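Wustix Community Help
Home builds > Arms and grippers > Servo arms

Small servo arm shakes and sinks when it reaches for the upper shelf of a play kitchen

Posted by Cheng-en Yang
Tags: servo, power supply, calibration, home build

Hello all. I am building a small servo arm at home, and the project is that it can tidy a toy kitchen: pick up a plate, put it into the rack, open the microwave, later maybe the fridge. The arm is from a second-hand Zillness kit. The kit was not complete, so I replaced the servo in the shoulder with a Medamus one and I made the base plate myself from a piece of shelf.

My problem is with the height. When the arm works low, in front of the cabinet door, everything is fine. It can close on the vertical handle and pull, and the movement is quite smooth. But when I send it up to the open shelf above the counter, where the plates stand, two things happen. First, the whole arm begins to shake with a small and fast movement, mostly in the elbow. Second, after a few seconds it slowly sinks, and the gripper comes to rest on the front edge of the shelf. If I bring it back to the low position it is calm again.

What I already tried:

I tightened all the screws on the servo horns. One was loose, but it changed nothing.
I made the movement slower in the software. It shakes less on the way up, but it sinks the same.
I took the plates out of the rack, so that there is no weight in the gripper. Same result.
I changed the power supply to another one of the same type, 5 volts and 4 amps. Same result.

The servos are not burning hot, but the shoulder one is clearly warmer than the others. All the servos get their power through the controller board, by the thin wires that came in the kit. I do not want to buy a bigger arm before I understand what is wrong with this one. Is it the servo, the power or my program? Thank you for every idea, also for the simple ones.

3 replies

rivetandglue

Shoulder servo too weak. Buy a stronger one. I had the same and that fixed it.

Żak

I would not buy anything yet. A weak servo is possible, but you describe two different faults and I think they have two different causes. It is better to look at them one after the other.

The sinking first. When the arm is folded and low, the weight is near the shoulder and the servo has an easy life. When you stretch it forward and up to the shelf, the same weight sits far away and the shoulder must work much harder. At that moment it takes more current. You are feeding everything through the board and thin wires, so the voltage at the last servo may be a good deal lower than what the supply gives. Your new supply was of the same type, so that test could not show you much.

Please measure it. Put a meter on the power pins of the shoulder servo, not at the supply, and hold the arm in the high position. Keep your other hand ready under the elbow when you do this. If the number falls clearly when the arm goes up, you have found at least a part of the trouble. Then run a separate pair of thicker wires from the supply to the shoulder servo, and leave only the signal wire on the board. The ground must still be common for all, otherwise the servo will jump about and you will think it is broken.

Now the shaking. You say it is mostly in the elbow, and an elbow shakes when it hunts for a position that it cannot quite hold. It can come from the same low voltage, so do the wiring first and look again. If it stays, check the base. A base plate from shelf board is fine, but how is it fixed to the floor? Mine was only standing on carpet for the first weeks, and every small correction of the elbow made the whole thing rock, and then the elbow corrected for the rocking, and so on. I put it on a heavy paving slab and the shaking went down a lot.

The order in which I would work, with everything switched off between the steps:

1. Fix the base to something heavy and check with your hand that it does not rock.

2. Put the arm upright in front of the kitchen, with the gripper pointing down, and save this as your home position. My own one stands like this, in front of the cabinet door and the dish-rack sticker, and from here every reach begins and ends.

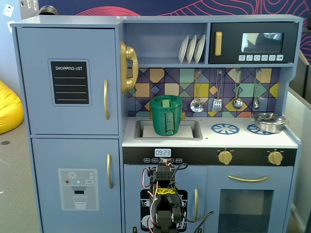 3. Look at the wires in the home position and again in the highest position. They need a loose loop at each joint. If a loop becomes tight when the arm goes up, it pulls against the servo the whole time, and it can also pull a plug half out.

4. Move only the shoulder, by small steps, until the gripper is at the height of the shelf. Keep the elbow bent. Wait half a minute and see if it sinks.

5. Only if it stays, begin to straighten the elbow. Write down the angle where the trouble begins.

6. Move the base nearer to the kitchen and repeat. On my build 4 cm made the difference between a good reach to the plates and a bad one.

If after all this it still sinks with the elbow bent and good voltage, then I agree with rivetandglue that the servo is too weak, or it has a worn gear from its previous owner. One more thing that helps the shoulder is a spring or a strong rubber band from the base to the upper arm. It looks a bit poor but it takes away a part of the weight.

Cheng-en Yang

Thank you, Żak, this was very clear. I measured on Thursday evening. At the supply the voltage is good, but at the shoulder servo it fell to 3.9 when the arm was up. I made the separate wires and now the sinking is nearly gone. It goes down by maybe the thickness of one plate and then it stays.

The shaking is still there, but less. My base was also on carpet, I am sorry that I did not write it. I do not have a paving slab, so for now I use a box with 12 old tiles in it – ugly, but heavy.

I have not moved the base nearer yet, because then the gripper hits the counter on its way up. I think I must first change the path, so that it goes up while it is still folded and only then forward. I will try the rubber band at the weekend and write again.

Żak

Good. Up first and then forward is right, and coming back you do the same in reverse. Please check the plug of the shoulder servo too, after such low voltage the contacts are sometimes brown.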